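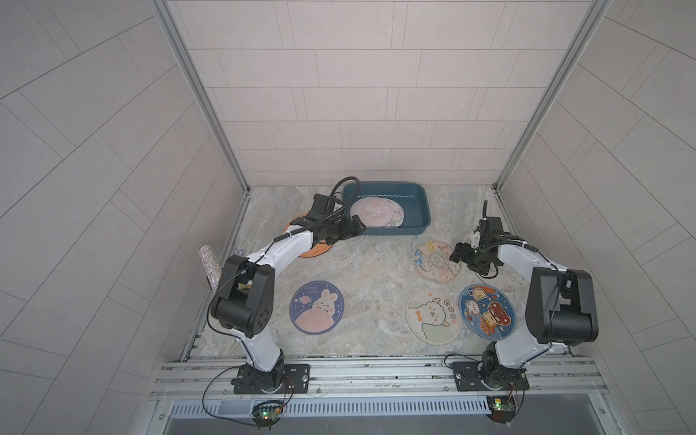

# Open house at the Coltard pretreatment plant

The Coltard Sanitary District opened its industrial pretreatment plant to the public in March. Our renters' group sent a small party because the plant takes the discharge from the Lamptey Towers garage, and several members in that building have been asking where the water goes. These are my notes from the visit. I have left out the parts of the talk that covered the district's budget, which are in the handout.

## Getting there

The plant is at the end of Sendano Road, past the lumber yard. The bus stops at the top of the road and the walk down has no sidewalk for the last stretch. Anyone going to the next open house with a stroller or a wheelchair should call ahead and ask for the gate on the creek side, where there is parking and a level path.

Check-in was at 9:30 in the front office. We signed a sheet, got a hard hat and a vest, and were told to keep our phones in our pockets on the catwalks. Closed shoes are required. One person from another group had sandals on and was lent a pair of rubber boots.

The tour ran in groups and ours was the second to go out. It took a little under two hours, including questions.

## What the plant does

I had assumed that everything going down a drain in Coltard ended up in the same place. It does in the end, but certain kinds of water have to be treated first. The district calls these "nondomestic discharges." They include water from car washes, print shops, cooling towers and large parking garages with pumps below the water table.

The garage pumps were the part we came for. When a garage is dug deep enough, groundwater leaks in through the walls and floor. It collects in a pit and a pump sends it out. If the pump line goes to a storm drain, the water reaches Sendano Creek with nothing done to it. If it goes to the sewer under a permit, the district can treat it, test it and charge for it.

Lamptey Towers has 258 apartments over a garage with 2 levels. Its pump line was moved from the storm drain to the sewer after the district issued a notice. Our guide would not discuss the notice itself but said the permit file is public and can be read at the front office during business hours.

## The intake building

The first stop was the intake, where the lines come in below floor level. There is a steel grate over the channel and you can look straight down at the water. It was gray and moving faster than I expected. The smell was closer to wet concrete and motor oil than to sewage.

Each permitted property has a flow meter on its own line before it joins the main. The readings go to a system called Zernon, which shows them on a screen in the intake building. The guide pulled up the page for the Lamptey line. It was reading 140 gallons a minute when we were there. He said that was normal for the wet season and that the figure drops a good deal by late summer.

One of our members asked whether the owner could run the pumps through the old line instead. The guide said the old connection was plugged and inspected, and that a sudden drop on the meter would show up on the screen. He also said a drop could mean a broken pump, so the first step is a phone call.

## Settling tanks and filters

From the intake we went up to the catwalk over the settling tanks. There are 4 of them, in a row, all outdoors. Water comes in at one end and moves slowly toward the other while the dirt drops to the bottom. Oil stays on top and is pushed into a trough by a flat bar on a chain. One tank was drained for cleaning – we could see the sloped floor and a layer of brown sludge that a crew was hosing toward the drain.

The sludge is pressed, bagged and trucked to a landfill that accepts it. It can't be used as compost because of the metals. I asked which metals, and the answer was mostly zinc and copper, from tires and brake pads. In a garage, those wash off the ramps and floors.

After settling, the water goes through sand filters and then carbon. The filter room is loud and we were given foam earplugs. There wasn't much to look at, since everything happens inside closed tanks. The carbon is changed when test results start to climb, and the used carbon goes back to the supplier.

Treated water then goes on to the main sewage plant across town. It does not go to the creek from here. Several people in the group had thought that it did, and I would suggest the district put this on the sign at the gate.

## How the testing works

This was the most useful part for tenants. Permit holders have to take their own samples on a schedule and send the results to the district. The district also takes samples of its own without telling the owner first. Both sets of results go into the same file.

If a sample is over the limit, the owner has to report it and sample again. If the second one is also over, the district sends a notice of violation. The notice gives a date by which the problem has to be fixed and a written plan has to be filed. Fines come after that, if the date is missed. The staff member leading this part said most cases end at the notice.

I asked what tenants can see. The answer:

- The permit, including the limits
- All sample results, from the owner and from the district
- Any notice and the owner's written reply
- Flow readings by month (daily readings take a written request)

There is no charge to read the file at the counter. Copies are charged by the page.

We also asked whether a landlord can pass the discharge fees on to tenants. Staff said that is not a question for the district, and they're right. It depends on the lease. Members in Lamptey Towers should look at the section of their lease on utilities and building operating costs, and bring it to our next meeting if the wording isn't clear.

## Reporting a problem

The district runs a phone line for reports of dumping or odd discharges. The staff said the reports they can act on are the ones with a location, a time and a description of the color or smell. A report that "the garage is leaking" is hard to follow up. A report that soapy water was running from the ramp into the street drain at 6 a.m. is much easier.

Pressure washing came up several times. Wash water from a garage floor is not allowed in the storm drain, and the contractor is supposed to block the drain and vacuum the water up. If you see a crew washing a ramp with the street drain open, call while they are still there. You don't have to give your name.

## Things I would still like to know

The groundwater under that part of Coltard was described as "variable." I asked if there was a map and was told there is one, but it is held by the county. I have sent a request for it.

I also did not get a clear answer on who checks the Zernon meters. They are calibrated by a contractor that the property owner pays. The district gets the certificate. That may be normal, but I would like to see how often the district tests a meter itself.

Last, the tour did not cover what happened in Sendano Creek before the Lamptey line was moved. There are creek samples from that period, kept in a separate file from the permit. Two of us plan to go back to the front office and read both. If you want to come along, leave a note in the group's mailbox in the lobby. The office closes for lunch from noon to 1.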